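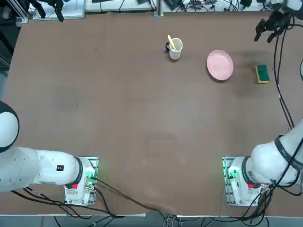
Registration Opens for Venckus Community Fair Housing Gathering

7 June 2024

Registration is now open for the second Venckus Fair Housing Gathering, which will be held over 2 days at the Cemell Center later this month. The first session begins at 9 a.m. on June 26. Doors open at 8 a.m. for check-in and coffee.

The gathering brings together tenants, housing counselors, legal aid staff, faith groups and local landlords to talk about discrimination in renting and home buying. Last year's event drew 577 people. The Cemell Center's main hall and side rooms can hold 729, and organizers expect to fill most of those places.

The first day covers the basics of fair housing law, including how to recognize unequal treatment, how to keep records and where to file a complaint. Separate sessions will look at source-of-income rules, reasonable accommodation requests and the use of criminal background checks by landlords. Spanish interpretation will be offered in the main hall all day, and in the side rooms on request.

The second day is given over to workshops. The Grusel Tenants Network will lead a morning session on organizing in small buildings, where there may be only four or five households. Punex Legal Clinic will hold short one-on-one meetings in the afternoon for people with questions about a lease or a notice. These meetings are free but must be booked at the check-in desk - bring a copy of the lease if you have one. 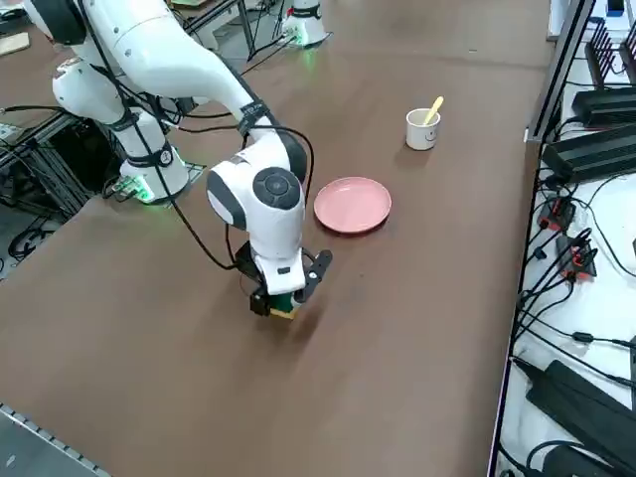 White robot arm at a brown table.

A closing panel will discuss appraisal bias and its effect on families trying to sell or refinance. Panelists will take written questions from the floor. Cards will be handed out at lunch on both days.

Tickets are $15 for one day or $25 for both. Students, people over 65 and anyone receiving housing assistance may attend free of charge. Lunch is included with every ticket, and vegetarian and halal meals can be chosen on the registration form. Child care for ages three to 11 is available on both days and should be reserved when registering.

The Cemell Center is on the Route 2 bus line, with the stop across from the north entrance. The parking lot is free after check-in with a stamped ticket. All session rooms are on the ground floor. Requests for sign language interpretation or large-print materials should be made on the form as early as possible.

Registration forms can be picked up at the Venckus office or the front desk of the Cemell Center. Tickets will also be sold at the door if space remains.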